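2022-12-03

Reading diary, home

Finished moving the e-books off the old tablet. It took most of the morning. The tablet only sees 5 files at a time over the cable, so I gave up on that and used the memory card. Total came to 138, more than I thought I had. A good part of those are PDFs from when I was downloading anything free, and I will never open most of them.

Deleted the doubles first. I had the same sea stories saved under three different titles. Kept the one with page numbers.
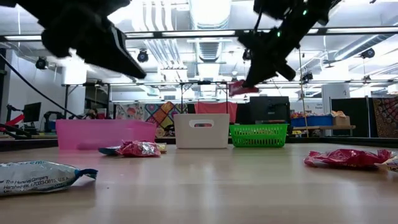

Afternoon

Elvia Montes wrote back about the Plillstead library. They are dropping the old lending app in March and going over to Stastside, which reads EPUB but is poor with scanned PDFs. She tried one of the county histories on it and the pages came up sideways. Kwadwo Eshun says his phone handles them fine, so it may be her reader. I told her I would test it on mine once my card number works again.

Started the Bumville history, the long one by Kulkarni. The scan is nearly 2000 pages with no search and no bookmarks. I wrote the chapter starts on an index card and stuck it in the tablet cover. Got as far as the second flood. Dry going, but the part on the ferry owners is good and I want to copy out a page of it for Itzel.
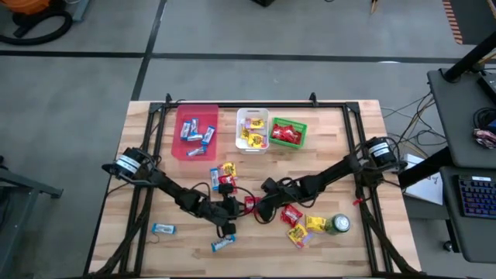
I still need folders that make sense. Right now everything sits in one long list by file name, and half the names are just numbers. Brisa Contreras sorts hers by where she got them, which would not help me. I would like it closer to the open bins along the far part of that table, with the blue-and-white packets in the big reddish one - a few wide groups and no smaller ones inside. Local history would get the biggest. Novels next, then manuals and everything else. I set up 2 of them tonight and moved the histories over.

Rigoberto Bautista wants the sailing manual back, the paper one. Put it by the door. Bed at eleven.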